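Community Help > Theater and Stage > Small companies

Rights for a short run of a new play, and who gets the program credit?

Posted by Cecilia Agbenyega, 10/27/24

Hello everyone. I am the house manager for a small company in Sosthorpe. In December we will present a play called "Skindonholm", which had its first production at the Sadora, a studio theater with 52 seats. Our hall has 200 seats. The author gave us a signed permission by email, but it speaks only of "a reading or a staging" and it does not mention the size of the hall or the number of nights. We want to play four nights. I would like to know if this permission is enough, or if I must ask for a proper license before we sell tickets. I also do not understand the credit. The author writes that the first production must be named "in the usual way". English is my third language and I do not know what is usual.
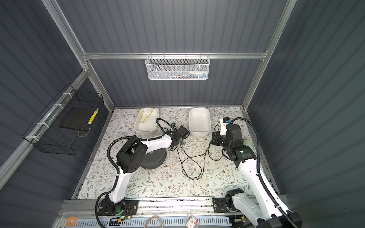

Can we start to sell tickets while we wait for the license?
It is better to wait. If the author or the agent refuses one of your dates, you must return the money, and the box office fee often stays with you.

Thank you for your patience with a long message.

PlotnikR

An email can be a valid permission, but yours is too thin for ticket sales. Write back to the author and ask for one page with these points: title, dates, number of performances, seats in the hall, top ticket price, royalty per night or percentage, and whether you may cut lines. Then both of you sign it. Please ask also if there is an agent. Sometimes a writer says yes in a friendly way and the agent has already promised the play to another company in the same region – this happened to us with a two-act comedy, and we lost our deposit on the hall.

For the credit, the usual way is one line under the title and the author's name. You write "First produced by" and then the company, the theater and the year. The size of the letters is normally smaller than the author's name. The same line should go on the web page if the cast list is there.

kettle_drum

just do it, four nights is nothing. we did Kpodo's monologues for years with a handshake

Marguerite T.

Please do not follow the advice above me. A handshake is fine until somebody films the show and puts it online.

I agree with PlotnikR about the one page. I would add the question of music, because the play license does not cover songs. If the script asks for a recorded song, you need a separate permission for it, and some halls have this already in their yearly contract. Ask the hall office first.
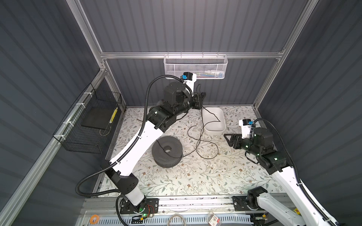 Is the royalty paid on free tickets too?
It depends on the contract. With a fixed fee per night, free tickets change nothing. With a percentage of sales, they normally count as zero, but many contracts limit how many you may give away.

Our last contract took ten percent. We sold tickets for 3977 in total, so you can see it is not a terrible sum for a small company. Keep the box office report from each night, the agent will ask for it.

Cecilia Agbenyega

Thank you both. I wrote to the author this morning and there is an agent – I have now her address. The hall office says the music is included, but only for recordings and not for live singing, so I must check the second act again.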